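Remise en service d'une station de travail d'occasion

La machine vient d'un lot déclassé par Carken et servira de nœud de compilation. Elle remplace une Clamach plus ancienne, dont la carte mère ne passait plus le POST après 17 ans de service. Je consigne la procédure telle que je l'ai suivie, en commençant par la mémoire.

Mémoire

Avant toute commande de barrettes, relever la référence de la carte et la comparer à la liste de compatibilité. Mélanger ECC avec registre et ECC sans registre ne fonctionne pas – la carte refuse de démarrer, souvent sans code d'erreur exploitable. J'ai pris 4 modules identiques chez Anozie, pour 160 euros port compris. Les contacts se nettoient à l'alcool isopropylique, chiffon non pelucheux, jamais à la gomme.

Processeur et dissipateur

Retirer l'ancienne pâte thermique en totalité, y compris sur les bords du capot. Serrer ensuite le dissipateur en croix, par quarts de tour. Un serrage dissymétrique se traduit par un écart de température entre cœurs, et parfois par la perte d'un canal mémoire.

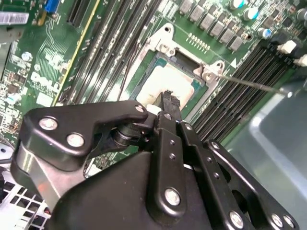
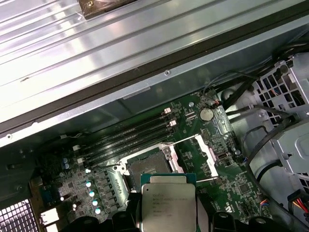

Premier démarrage

Configuration minimale : un seul module, sortie vidéo, clavier. Charger les réglages par défaut du BIOS, corriger l'horloge, puis ajouter les modules restants un à un. J'ai laissé tourner un test mémoire pendant 18 heures, sans erreur.

Le nœud a rejoint la ferme sous le nom de Plokinthorpe. Reste à régler la courbe des ventilateurs, trop agressive au-dessus de la charge moyenne, et à remplacer la pile CMOS.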